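About the Plunora Robotics Club

The Plunora Robotics Club is an after-school club for students in grades nine through twelve. We meet in the Acuña Building, on the ground floor, in the two rooms past the art studio. The smaller room has workbenches and tools. The larger one has the arm station and most of the computers.

Membership is open to anyone enrolled at the school. There is no tryout and no grade requirement. New members can join in the fall or in February, when we run the introductory sessions a second time. Students who have never written code or used a screwdriver are welcome, and many of our members started that way.

What we do

The club works on one large project each school year and several small ones. The large project is picked by vote in the first month. Past projects have included a sorting line for recycled bottle caps, a plotter that draws on poster board, and a cart that follows a painted line down the hallway. The cart still runs at open house.

This year's project is called Eta. It is a set of programs that lets a robot arm pick up small objects from a table and put them in the right bin. Students write the motion code, collect the camera footage, label it, and test the results. We chose objects that are easy to replace, such as blocks, sponges and plastic cups.

Our target for the year is 900 recorded pick attempts. By the end of the first semester we had 226. The pace picked up once we moved to shorter shifts at the arm and stopped changing the bins every week.

How the club is organized

Members work in 3 groups, and students can change groups at the end of each semester.

Motion group: writes and tests the code that moves the arm. This group also keeps the list of safe positions and speed limits.

Vision group: handles the cameras, lighting and labeling. Most of the labeling is done in pairs, with one student marking and the other checking.

Build group: makes the bins, fixtures and mounts, and repairs whatever breaks. They also look after the 3D printer and the parts drawers.

Each group keeps a shared notebook. Entries are short — what was tried, what changed, and what to do next. A member who misses a week should be able to read the notebook and start working.

Meetings and cost

We meet on Tuesday and Thursday afternoons from the last bell until the late bus. Members are expected at one meeting a week. In the weeks before a competition, the rooms are also open on Saturday mornings.

There is no fee to join. Travel and T-shirts are paid for out of club funds, which come from the spring parts sale and a yearly gift of 300 dollars from Brosetti Hardware. The store also saves offcuts of sheet plastic for us, and the Build group uses them all year.

At the arm station

Every member is trained on the arm, including those who plan to spend most of their time on code or labeling. Training takes two meetings. The first covers the stop button, the marked floor area and the startup checklist. In the second, the student runs the arm at low speed with an experienced member standing by.

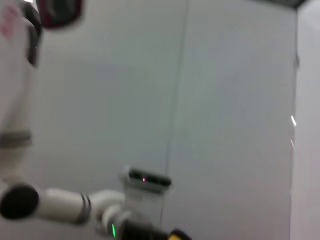

The arm and its sensor housing, from the wrist camera.

Footage from the wrist camera is saved after each session and sorted by the Vision group. Blurred footage is kept in its own folder. Some of it goes into the labeling set, so that the programs are tested on more than clean, still pictures.

Station rules are posted by the door. Long hair is tied back, sleeves are rolled up, and only one person gives commands at a time. Food stays in the other room.

Competitions and visits

We enter the regional student automation meet every spring and send one team. The team is made up of members from all the groups, and at least two places are kept for first-year students. The club also visits the middle school twice a year with the line-following cart and a box of motors to take apart.

Joining or visiting

Parents and students are welcome to sit in on any regular meeting. Sign in at the front office and ask for directions to the Acuña Building. Sign-up forms are in the rack outside the larger club room, and the office has extra copies. Forms need a parent or guardian signature before a student can use the tools.

Page last updated 11 June 2026.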